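Surkach Bench Automation Board > Good Practice > House rules for robot work inside live-stock machines

Thread: Working rules for a gripper inside an open chassis, draft 3, please pick it apart

effiep_bench
4 Apr 2024

OK, draft 3! Thank you to everyone who tore into draft 2 back in March, it is so much better for it. We strip and rebuild retired workstations with an arm on one side of the bench and a person on the other, and I'd love for us to have one set of rules that any shop on this board can print and tape to the wall.

Where I've landed:

1. Mains cord out of the machine and physically on the bench where both people can see it. A switch in the off position doesn't count.
2. Ground the chassis, ground the person, ground the gripper. Three separate straps, checked at the start of the shift and written down.
3. Inside the chassis walls the arm runs at its slow setting. Ours is capped at 20 mm per second in there, 200 outside.
4. Nothing above the CPU socket that can drop. If a tool is being carried over an exposed processor it has to be captive.
5. Loose cables tied back before the arm goes in.
6. One person owns the stop button and does no other job.

I know number 6 is going to start a fight. Go on then.

Effie Paterson, Ukevside

zollitz_selina

Love this, and we'd sign up to most of it today. The cord on the bench thing is so simple and I'm stealing it.

My quarrel is with 4. "Captive" means something different in every shop. At Zollitz we use it for a bit that is mechanically locked in the driver. I've visited places where it means the bit is magnetic and hasn't fallen out yet. Please define it in the text or people will read it whichever way suits them.

Also, do you want to say anything about fasteners on the gripper itself? Everybody checks the screws on the workpiece.

rkelemen

Seconding Selina on gripper fasteners. And 6 is fine by me. I've been the stop button person for whole afternoons and it's boring, and I caught two bad approaches that way.

effiep_bench

Ooh, good, fasteners is a real gap. Let me do it properly and not as a footnote, since we have a decent view of what we're talking about.

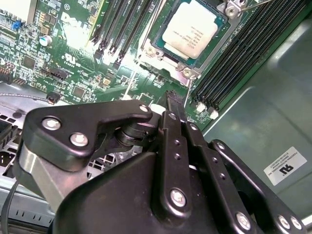

For rule 7 I want a witness mark on every screw on the finger linkages and a look at those marks before each entry into a chassis. A dab of paint pen across the head and onto the plate, so you can see at a glance if anything has backed out. Count up the silver heads on those black plates and then think about where one would go with a board full of parts right underneath. We run a hand driver along them at the start of a shift as well, but the mark is the bit I care about, it takes seconds and anyone can do it, even on their first day!

And for Selina's point, new wording for 4: "Captive means the tool or bit cannot leave its holder under its own weight in any orientation, with power and air off." Better?

zollitz_selina

Much better. "In any orientation" is the part that will make people go and test it, which is great.

trummer_emil

Emil Reisinger from Trummer. I like the draft a lot and I'm going to disagree with two things anyway.

Rule 3. A speed cap is easy to write down but it's the wrong number to standardize. 20 mm/s with a stiff controller will happily push a link straight through a DIMM latch. I'd much sooner see a force limit and a retract rule. Ours backs off at 14 newtons and a person has to clear it before it moves again. Add the speed cap if you like, as a second layer.

Rule 7. Witness marks yes, but paint pen flakes. Flakes in a memory slot are no fun at all. Use a proper torque seal and let it cure overnight before the gripper goes near a board.

rkelemen

Emil, force limits are only as good as the last time somebody checked them. A speed cap I can verify with a ruler and my phone. Shops with one arm and no test gear are going to skip a force rule completely.

trummer_emil

Then they can borrow a luggage scale. I'm serious, push the fingertip against it and read it off. Good enough to find out you're way over.

maysoun_a

Can I put in a word for the human side of the bench? I do the hand tool work next to an arm and what bothers me in this draft is that it never says who goes first. If I've got a screwdriver down by the socket, is the arm allowed to be in there with me at all? Some jobs really do need both. The arm steadies something or looks at it, and I turn the screw. So a flat ban wouldn't work for us. But I want it in writing that while a hand or hand tool is inside the walls, the arm is holding still with motion disabled, and it's me who hands it back, out loud.

My other one is labels. Don't let the gripper rub against the side wall where the part number and maker labels are. Our buyer wants them readable and we've had a few scuffed into mush. We now program a stay-out strip along that wall.

effiep_bench

Maysoun this is exactly the kind of thing I was hoping for. Hand inside = motion disabled, the hand's owner gives it back. That's rule 8 and I'd move it to the top of the list if numbering means anything.

Emil, I'm half convinced. How about both in rule 3, speed cap required, force limit required where the controller supports it, luggage scale check once a week? And torque seal it is, I hadn't thought about flakes and now I can't stop thinking about flakes.

trummer_emil

"Where the controller supports it" is a door big enough to drive a truck through. But I'll take it for draft 4 and argue again for draft 5.

zollitz_selina

Once a week seems light for the scale check. We logged 129 chassis last month, so a week is a lot of machines between checks. Start of shift, same as the straps?

rkelemen

Start of shift works for me, it's one more box on the same sheet. I still say ruler and phone should be listed as an accepted method for speed. Small shops will only follow this if they can do all of it with what's already in the drawer.

effiep_bench

Ruler and phone goes in. Start of shift goes in. Maysoun, how wide is your stay-out strip? I'd like to put a default in the draft and let people change it.

maysoun_a

Depends on the case, we set it by hand for each model. I'd leave the number blank and make them fill it in. I'll message you our sheet.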